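Members' Forum > Methods and Practice > Defence and Security Research
Topic: Attendance of unit officers at group interviews with reservists
Status: Open. 8 replies.

T_Siddiqui
Member, Grarnlow Study Group
Posted: December 17, 2018

Colleagues,

I should be grateful for members' views on a matter that has arisen in the Grarnlow reserve retention study. The study concerns the reasons given by reservists for leaving within their first two years of service. It has a questionnaire stage, now closed, and a group interview stage, which is to start in February.

The questionnaire was sent to 600 serving and former reservists. We received 200 usable returns. The group interviews are meant to follow up three themes from the free-text answers: the notice given for training weekends, relations with civilian employers, and the manner in which concerns are handled within the sub-unit.

The host unit has asked that an officer be present at each group interview. The stated grounds are the welfare of participants and the protection of information about forthcoming exercises. The request was made courteously and I do not believe it was intended to restrict what is said. I am nevertheless concerned that the third theme cannot be properly discussed with an officer in the room.

Have other members agreed to such a condition, and if so, on what terms?

Tahsin Siddiqui

E. Gape
Fellow
Reply 1

The condition should be declined. Participants who are asked how their concerns are handled, in front of a person who may be responsible for handling them, will give guarded answers. Any transcript produced in this way would have to carry so heavy a caution that its use in a published report would be doubtful.

I would add that consent is affected. A reservist who is told by the chain of command that a session is taking place, and who finds an officer seated there, may reasonably suppose that attendance is a duty.

Eirlys Gape

C_Siriwardena
Member
Reply 2

I must respectfully disagree with Dr Gape, at least in part. In the Nosia study we accepted the presence of an officer from a different unit, who had no reporting relationship with any participant. The officer sat apart, took no notes and signed the same confidentiality undertaking as the research staff. Participants were told of this in writing beforehand and two chose to be interviewed individually instead. The remainder spoke at length, and on some points with considerable force.

A flat refusal would have ended the study. The host has a proper interest in what is disclosed about exercises, and researchers who are new to a unit are not always able to recognise sensitive detail when they hear it.

Chaminda Siriwardena

E. Gape
Fellow
Reply 3

I accept that the arrangement described by Mr Siriwardena is better than the one proposed at Grarnlow. I do not accept that the force with which people spoke shows that nothing was held back. We have no means of knowing what the same participants would have said in private, unless the two individual interviews were compared with the group transcripts. Was this done?

C_Siriwardena
Member
Reply 4

It was done, informally. The individual interviews raised one matter which the groups had not, concerning the allocation of places on promotion courses. I concede that two interviews are too few to settle the question in either direction.

N. Paredes
Forum Moderator
Reply 5

Members may find it helpful to have the relevant parts of the Huanca guidance in front of them. The guidance was adopted for work with uniformed services generally and is under review. I reproduce the sections on sessions and records, with light corrections to the numbering. Comments on the wording should be sent to me separately and will be passed to the reviewers.

Section 4. Conduct of sessions

4.1 The purpose of the session, the names of all persons present and their roles shall be given to participants in writing before the session begins.

4.2 No person in the participant's direct chain of command shall be present, or within hearing, during the session.

4.3 Where the host requires an observer, the observer shall be drawn from another unit and shall sign the confidentiality undertaking at Annex B.

4.4 Any participant may ask for an individual interview in place of a group session. No reason need be given, and the request shall not be reported to the host.

4.5 Rank shall not be used as a form of address during the session unless participants themselves prefer it.
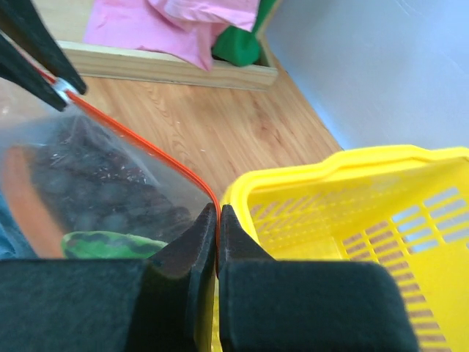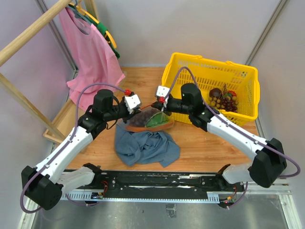
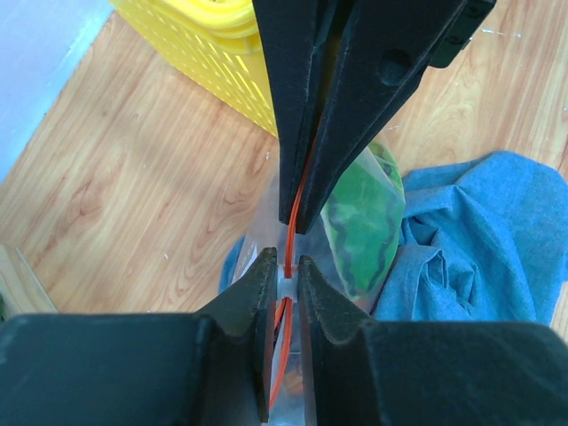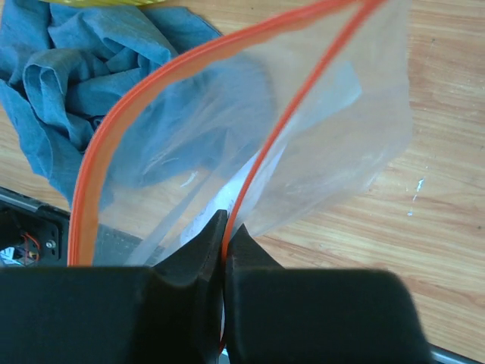

Section 5. Records and review by the host

5.1 Recordings shall remain with the research staff and shall not be copied to the host.

5.2 The host may review a draft summary of each session for sensitive operational detail only. The summary shall not exceed 1000 words and shall contain no names, ranks or appointments.

5.3 A request by the host for the removal of material shall be made in writing and shall state which operational detail is of concern. Criticism of the host is not a ground for removal.

5.4 A list of removals, described in general terms, shall be included in the published report.

Members will note that paragraph 4.3 supports the approach taken by Mr Siriwardena, and that paragraph 5.2 may offer Mr Siddiqui a way of meeting the host's concern about exercises without an observer of any kind.

Nélida Paredes

R_Sivakumar
Associate Member
Reply 6

I write as a former staff officer who has been on the other side of this arrangement. The difficulty with paragraph 5.2 is one of time. A summary of that length will pass between several desks, and each will treat it as a document requiring approval. At my last headquarters a review that was meant to take ten working days took eleven weeks, and by then the study team had moved to other work.

Observers are requested largely for this reason. With an observer present, the question of sensitive detail is dealt with on the spot and the paperwork is slight. Members should weigh a delay of several months against the loss of frankness. In some studies the delay will be the greater harm.

I would also question paragraph 4.5. In my experience it causes discomfort among junior participants, who are being asked to drop a habit for the convenience of the interviewer.

Rezaul Sivakumar

E. Gape
Fellow
Reply 7

The delay described by Mr Sivakumar is a fault in the host's procedures and should be dealt with there. A time limit could be written into the access agreement, with silence at the end of it treated as clearance. I have used wording of this kind on two occasions and it was accepted on one of them.

On paragraph 4.5 I am inclined to agree with him. The words "unless participants themselves prefer it" place the burden on the most junior person present to speak up. It would be better to ask each participant on arrival how he or she wishes to be addressed.

I would further point out that groups should be arranged so that widely separated ranks are not placed together. The absence of an officer observer is of limited value if a private soldier is seated beside his own sergeant. The guidance as quoted does not exclude this clearly, as "person in the participant's direct chain of command" has been read by some as applying to observers alone.

T_Siddiqui
Member, Grarnlow Study Group
Reply 8

I am obliged to all who have replied. I have discussed the matter with my co-investigators and we shall put the following to the host unit.

First, that no observer attend. Secondly, that a summary of each session be offered for review under paragraph 5.2, with a limit of 15 working days, after which it will be treated as cleared. Thirdly, that if this is refused, an observer from another unit be accepted for the first two themes only, and that the third be covered through individual interviews. The transcripts will be coded under the Andetti scheme, which allows the source of each passage to be marked as group or individual, so that the comparison raised by Dr Gape can be made on a larger footing.

Mr Siriwardena has kindly offered to send me the form of undertaking used at Nosia. Dr Gape's point about mixed ranks had not been considered by us, and the group lists will be redrawn before invitations are issued.

I shall report the host's answer in this topic when it is received.

Tahsin Siddiqui

Moderator's note: Replies concerning the review of the Huanca guidance have been moved to a separate topic. This topic remains open for replies on access conditions.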